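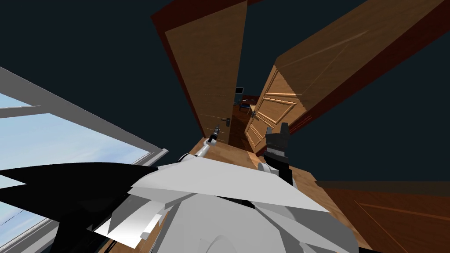

The doors at Ullow

The survey of Ullow listed 29 rooms. The assessor from Zostbridge walked it in May and recorded 28 ceilings, all sound, and one entry left blank.

Her notes give the method. Each door was opened, the far wall measured, the door closed. At the last door the tape ran out to 89 feet. The house was 62 feet deep.

She measured again from the other side of the hall and got 128. She wrote down both figures, with the temperature, and initialed them.

The Barncombe office returned the form and asked for a single value. She drove back with a longer tape. The form came in by mail eight days later, complete, postmarked Ullow. Under depth she had entered 362, and under exits, none.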